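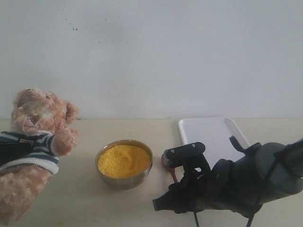
Bears at the Grain Table

Welcome to the August page of the Gutero Toy Library gallery, and thank you to everybody who has been asking when it would go up. August is our quiet month, when it's too cold for the sandpit and most families would rather stay in bed, so we bring the pouring and scooping indoors and set it up in the Drusasora Room with a bear or two for company. If you've not been in before, the Drusasora Room is the one past the jigsaw shelves, with the heater that ticks. You're welcome to come and warm your hands on it even if you have nothing to return.

The bear in the striped jumper

Tan curls, a pale fluffy muzzle and navy and white stripes right down to the cuffs. He's the first one the little ones go to, and I'm afraid his fur has gone a bit matted from all the love.

I do get asked about brushing, so I may as well put it down properly. Curly plush wants a soft baby brush and a great deal of patience. Work on one small patch at a time, hold the fur at the base with your other hand so you're not tugging at the backing, and stop while it still looks slightly scruffy. I once kept going on a perfectly nice old bear until he looked like he'd been through a car wash, and the curl never came back (I still feel dreadful about it!). A faint mist of water on the brush helps, but only a mist, and then leave the bear sitting up somewhere airy overnight. Please don't put any of our bears in the dryer. Please don't put them in front of the ticking heater either.

The bowl

Fine golden grain in a round stainless steel bowl, filled nearly to the rim, which is how the children like it and how the carpet doesn't.

We've tried all sorts over the years. Rice is lovely and noisy but it gets everywhere and it's slippery underfoot. Lentils are good for older kids who want to sort things, and split peas are a treat to look at, though they seem to travel home in gumboots. The very fine stuff is the one I keep coming back to, because it pours almost like water and it holds a little dent when you press a thumb into it, and I've seen a child who wouldn't sit still for anything spend a whole morning just making dents and smoothing them over. For a table at home, 500 grams is plenty to begin with. Put it in something with a bit of weight, so it doesn't skid off when a small person leans on the edge, and keep a dustpan within reach of the grown-up.

A few people have asked if coloured rice would do. It would, and it's very pretty, but the colour does come off on damp fingers and from there onto anything pale and fluffy, so if you're inviting a bear I'd stay with grain in its natural colour. Keep it for play once it's been played with, too. Ours goes back into a lidded tub with the month written on it and we tip it out for the chooks when it starts to look tired. And of course anyone with wheat or other allergies at home should read the packet first, and anyone with a baby who puts everything in their mouth should sit right beside them, or save the whole thing for another year.

The tray

I'm a great believer in a tray with a raised rim. The white one with the rounded corners came from the bottom of the kitchen cupboard, and a white tray shows up yellow grain beautifully, so the children can draw in it with a finger. Letters, roads, a great many snakes. When they've finished you lift one end over the bowl and nearly all of it goes back where it came from, and the rest you find in your socks.

If you're borrowing a tray from us, they live on the second shelf under the dress-ups. Give it a wipe before you bring it back and we'll be very grateful.
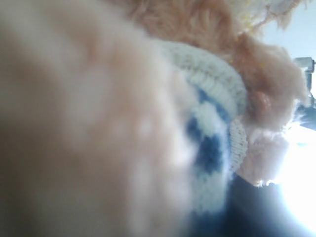 Knitting for a bear is a different business from knitting for a baby, and I wish I'd known that before my first go. Babies are narrow in the neck and bears haven't got a neck at all, so anything you pull over the head has to stretch a long way and then spring back, and anything with a tight armhole simply won't go past the paw. A proper ribbed band is what does it. You can see on ours how the white rib curves in against the fur and sits there snugly, with the navy and white knit tucked inside it, and that band gets hauled about more than any other part of the garment. I go down a needle size for the rib and cast off loosely, and if it does go baggy I'd sooner unpick and redo the band than start a whole new jumper.

Our knitters work from the Itberg leaflet, which has been photocopied so many times that the sleeve instructions are mostly a matter of faith. Ask at the desk and we'll run you off a copy with the missing bits pencilled in. It's written for a bear with a good round tummy. If yours is on the slim side, leave out the increases after the hem and it'll sit much better, and if yours is a rabbit, come and have a chat, because the ears change everything.

For wool, Politis on the corner still keeps a basket of odd balls by the counter, and navy and white turn up in it more often than you'd think. Eight ply is the easiest to work with. Use something that can go through a cool wash, since jumpers come off and get washed far more often than bears do. White cuffs are a brave choice with children about, I know, but they do look smart against tan fur, and a little wool wash in the laundry sink brings them up nicely. Lay them flat on a towel afterwards and pat them back into shape.

About the fur

Under all that knitwear the fluff sticks out every which way, and in some lights it's a real orange caramel colour, like the top of a crumpet. I'm very fond of it. Fine grain does get down into long fur, so after a session at the table we take the bear outside, hold him upside down by the middle and give him a gentle pat on the back, much as you would a baby with wind. The children think this is the best part of the day and there's usually a queue. Check inside the cuffs as well, as a rib will hold on to a surprising amount.

Coming along

The grain table is out every Wednesday through August, from when we open until the last child has been coaxed into a coat. It's free to members and there's no need to book. Bring your own bear by all means, dressed or undressed, though do pop a name tag on, because we have seven in lost property at the moment and they are all looking at me as I type this.

Spare jumpers are in the wicker hamper by the window, sorted by size as best we can manage. Take one if it fits and leave one if you've got one. We're short of larger sizes and would love some more cardigans, as buttons are good practice for fiddly fingers. Sew them on tightly, please, with doubled thread.

The spring page will be the outdoor one, with the water trough and the mud kitchen, weather permitting. Old saucepans for that can be left at the desk any time we're open.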